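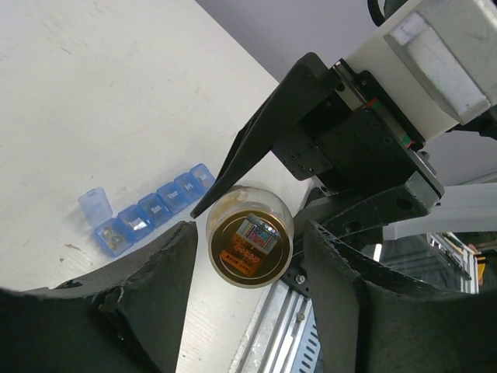 Search this site Search

The Ferkley subscription is sold as a complete kit for teaching an arm to handle household medication, and the price is mostly for the software. I think buyers should look at the other end first, at the fingers. Verent, which assembles the hardware, ships a long tapered finger and a pair of wide foam-padded ones, and the sales pages treat the choice as a matter of taste. Weekly pill organizers show why it matters. The lids are small squares hinged one after another in a single row, so an open lid stands up right beside the closed one marked Tues, and anything that comes in wide has to clear the first to reach the second. A narrow tip has room to work there. A padded finger is better suited to something the size of a glass jar with a screw lid, where grip area counts for more than access.

My complaint is with how the package is priced. The base tier covers 2 task templates, "open compartment" and "move container." The next tier has 5 and adds closing, sorting and lid removal. No buyer I can think of wants a compartment opened and left open. Splitting opening from closing across two tiers is a billing decision, and it should be described as one in the quote.

The second complaint concerns the wrist camera. Climance supplies it and lists it as suitable for translucent and reflective objects. That claim needs a number behind it. Blue translucent plastic lets the contents show through the wall, and a glossy lid can throw a white glare spot close to the lettering the software is supposed to read. A metallic gold jar lid is a reflective target too. The data sheet gives a single detection score with no breakdown by material. I asked for one in September and received the same sheet with a new cover.

Vicente Durán, who reviewed the kit for the Were newsletter, takes the opposite view. He argues that 174 recorded trials per template is a fair basis for a starter product and that the customer should expect to tune the rest. I accept the first half. The second half depends on support hours, and the contract includes 21 per year. Retuning one template after a change of organizer could use a large share of that allowance, and organizers differ in lid shape, hinge stiffness and lettering.

The mechanical side is the part I would pay for. The mounting block has plenty of threaded holes, so a different finger can be fitted without making an adapter plate. The guide rail is exposed and easy to reach for cleaning. Both are sensible decisions for equipment that will be modified by its owners.

Ferkley should sell the hardware by itself, publish detection results by material, and put opening and closing in the same tier. Until then I would order the arm with the tapered finger, decline the upper tier, and write the closing routine in house.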